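Home Topics Food & Family Ask Sign in

Does play food do anything for a picky eater?

Stefaniia Demchenko

My son is four and his menu is plain pasta, toast, one brand of crackers and apple slices if the skin is off. My sister-in-law swears that her daughter started eating fruit after they got a toy kitchen with a big tub of pretend groceries. She wants us to do the same. The set she likes, from Trulano, runs about 100 dollars, and the box says it "builds healthy food habits." I'd like to know how, exactly. Her daughter also turned five that summer and started school, so I have my doubts about what changed her mind.

We already have a few pieces from the library swap. He'll serve me ketchup and a strawberry on a plate all afternoon and still won't let a strawberry near his mouth. Has anybody seen this work with a kid who was really stuck, and if so, what did you do? Please don't tell me he'll eat when he's hungry. We tried that in August and it was a bad week for everyone.
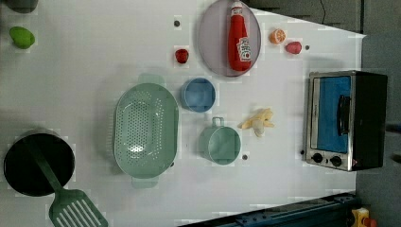
Érica Macedo

I'd save the money. Three kids, two toy kitchens, and the pickiest one was the best pretend cook of the bunch. Playing with a thing and eating it are different jobs. A toy orange has no smell and no juice, and those are the parts my middle one couldn't stand. Claims like the one on that box are cheap to print, and I've never seen one say how they checked.

What moved us a little – and I mean a little – was dull stuff:

1. One tiny piece of the new food on the table at dinner, in its own dish, and no talk about it. If it's still there at the end, it goes away. No speeches. My husband found this harder than the kids did.

2. Something he already eats at every meal, so he isn't sitting down to a fight. Bread counts.

3. If you want to use the toys anyway, have the real one out at the same time. Let him peel a real banana for you after he has fed the toy one to a bear. He doesn't have to taste it. Mine got as far as licking her fingers and I called that a good day.

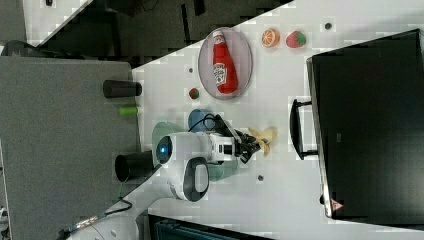
4. Same food again next week, and the week after. I gave up on pears too early, and then she ate one at a neighbor's house like it was nothing.

I can't prove any of it worked. She's nine now and eats most things, and she might have done that without me.

Raghavendra Kurup

Disagree, buy the kitchen. My daughter loves hers and she eats everything.

(She always ate everything, to be fair. But it keeps her busy while I cook.)

The cheaper sets at Solledwood are fine. Look for the kind of fruit that comes apart or opens up in some way. Plain lumps get boring fast and end up under the couch.
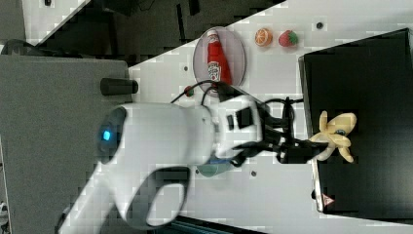

Miroslava Savchuk

"She always ate everything" is kind of the whole problem with advice like this, including my own.

The thing I'd add is to bring it up with his doctor if you haven't. I put it off for a year because everyone told me it was a phase. In our case there was a swallowing issue behind some of it, and no amount of pretend fruit was going to fix that. It may well be a phase with yours. But if his list is getting shorter, or if he gags or coughs on certain textures, ask. Write down what he eats for a week before you go. I walked in with nothing written down and got a pamphlet.

As for your sister-in-law, take the tub if she's giving it away and thank her. I wouldn't pay full price for a promise on a box.

Stefaniia Demchenko

Thank you, all. The list did get shorter this spring (he used to eat yogurt), so I'll call the doctor. I'm going to try the separate dish too, starting with banana. Not holding my breath.

We use cookies to remember your settings and measure visits. Accept Manage choices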